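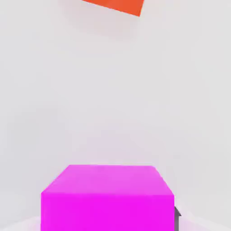
Arcombe Lending Library - Board Games Club

Can I come along if I've never played anything before?
Of course you can! Most of us started with checkers at the kitchen table, and we're always glad to sit down and teach a game from scratch.

How many games do you have?
We keep 81 on the open shelves, and you're welcome to browse for as long as you like before picking one.

May I borrow a game over the summer?
Yes, from June on - just please count the pieces before you bring it back, as we do miss the little ones.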